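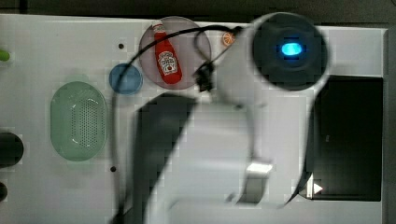
1/ Why I no longer believe the words "open-ended play" when they're printed on a price tag

Thread, 26 April 2018. Long one. Mute me if you have no kids and no interest in toy kitchens.

💬 41 ♻ 88 ♥ 302

2/ Background: our kid turned three and both sets of grandparents asked what to buy. Everybody we know said "get the play kitchen." Same words every time. It builds imagination, it teaches math, it teaches sharing. I asked two of them how it teaches math and got a shrug and "well, counting the eggs."

3/ So I went to look at them. The big toy store in Clernton has a whole aisle. Cheapest one was $152, which gets you a counter, a sink and one door. The one at the end of the aisle, with lights, was $610. I have lived in apartments where the real stove cost less than that.

4/ Neither price includes the food. The food is sold in sets. The sets have levels. There's a "starter pantry" and a "world kitchen" and something called a "little chef enrichment bundle" with a card in it telling the parent what questions to ask.

5/ I read the card in the aisle. "What color is the tomato?" was one. I'd like to know who was planning to buy a toy tomato and needed that written down.

💬 12 ♻ 34 ♥ 190

6/ Now the claims. The box for the Tosberg kitchen says it "supports early math, language and executive function." There's a little star after that. I turned the box over. The star goes to a line saying the claims are "based on the general benefits of pretend play."

7/ Read that again slowly. The claim on the box is about pretend play. A kid can do pretend play with a shoebox and a spoon. What I want to know is what the $610 adds, and the box says nothing at all on that point.

8/ To be fair to the general idea: I do think pretend play is good for kids. I've watched mine run a restaurant for forty minutes where the only dish was soup and the soup was a sock. She took orders. She told me they were out of soup. She was strict about it.

9/ What I doubt is the jump from "pretend play is good" to "therefore this product is good." You see it with everything sold to parents. The general thing is true, the product stands next to the general thing, and you're supposed to not notice the gap.

💬 9 ♻ 71 ♥ 266

10/ Somebody is going to say "but quality matters, the cheap ones fall apart." Maybe. The secondhand shop in Prostberg had four of them when I went in, all brands, all prices, and they all had the same missing part. It was the faucet. Every single one.

11/ The woman at the counter said they come in every August like clockwork, when people clear out before school starts. She sells them for $19 if the doors still close. I asked if she ever gets one back twice. She said she's pretty sure one of them has been in three times.

12/ That is the most useful consumer research I've come across on this topic and it was done by a person eating a sandwich.

💬 22 ♻ 103 ♥ 518

13/ Next: "screen-free." It's stamped on everything now, including things that could not possibly have had a screen. I saw it on a set of felt vegetables. A felt carrot has been screen-free for as long as there has been felt.

14/ It works, though, and I'm not above it. I felt a small glow of virtue holding the felt carrot. I put it back when I saw that the carrot and its two friends cost more than a bag of real carrots, a bag of real potatoes and the bus ride home.

15/ Then there's the color thing. Half the aisle is now beige and sage green. The pitch is that "calm tones reduce overstimulation." Whose? I'm fairly confident the beige kitchen is for the adult who has to look at it in the living room. Fine! Say that! I'd respect a box that said "matches your couch."

16/ A reply is asking what about preschools, surely they know what they're doing. I asked ours. The teacher said the play kitchen corner is popular. She also said the most popular thing in the building that week was a roll of masking tape. She didn't draw a conclusion and I thought that was classy.

💬 17 ♻ 45 ♥ 377

17/ Same teacher told me one thing that did change my mind a little. She said the kitchen corner helps because several kids can use it at once and they all already know the rules: somebody cooks, somebody eats, somebody says it's too hot. They don't have to negotiate the whole game from scratch.

18/ I buy that. That's a real argument. Note that it's an argument for having a kitchen in a room with a dozen children in it. At our place there's one child and two tired adults, and we already know who eats.

19/ A word on reviews. The store site has 200 of them for the Tosberg model and nearly all are five stars. I read way too many one evening. A huge number say some version of "haven't built it yet but it looks adorable" or "bought for my granddaughter, she will love it."

20/ Will love it. Future tense. People are reviewing the box. The ones written later on are shorter and more tired and mostly concern the stickers.

💬 30 ♻ 96 ♥ 449

21/ The parenting sites aren't much better. I clicked on five "best play kitchens" lists. All five had the same top pick and all five had a line at the bottom saying they may earn a commission. I'm not saying the pick is wrong. I'm saying I've learned where the pick came from.

22/ I did find one dissenting voice, a blog called Papadopoulos Tries Things, which kept a log of how long the kitchen was used each day for a month. It starts strong, drops off a cliff in the second week, then picks back up when the kid figures out the oven is a good place to keep rocks.

23/ One household, one kid, no comparison, so it proves nothing. I'd still take it over the star on the back of the box. At least somebody looked at a child.

24/ People asking what we ended up doing. We told one set of grandparents "books" and the other set "nothing big, please," and one of those instructions was followed.

25/ So yes, there's a toy kitchen in my home now. Not the $610 one. It took two evenings to build and the instructions show a screw that wasn't in the bag. The kid is delighted with it. She was also delighted with the carton, which is still in the hallway and which I'm not allowed to recycle.

💬 38 ♻ 60 ♥ 604

26/ Is she learning math? She sold me an egg for "eleventy." I paid. She didn't give change. If there's an early numeracy outcome in there I'd be glad to hear about it.

27/ Is she learning to share? A friend's kid came over and there was a fight over the only pan within a few minutes. Then they both went and sat in the carton.

28/ I'm not against the thing. Buy one if you want one and you have the space. Kids like them. That's a good enough reason to own a toy and it used to be the only one anybody needed.

29/ My complaint is with the homework they've glued onto it. If you can't afford the kitchen, the box would like you to believe your kid is missing out on executive function. I don't think the company has shown that and I don't think it has tried.

💬 26 ♻ 211 ♥ 890

30/ Practical stuff since my mentions are full of it. Check secondhand first. Check the faucet. Measure your wall, then measure it again with the door open. Skip the food sets for a while, an empty yogurt cup does fine.

31/ If a listing says "minor wear," ask for a picture of the hinges. If it says "well loved," ask for a picture of everything.

32/ And if a company wants to send me numbers comparing kids with the fancy kitchen to kids with a cardboard one, my inbox is open. I will read the whole thing, including the part about who paid for it.

33/ Several of you have now asked about the wooden train sets. I haven't looked into the train sets. I have a suspicion about the train sets. Give me a week.

💬 64 ♻ 58 ♥ 413

Contact | Terms | © 2018 | Back to top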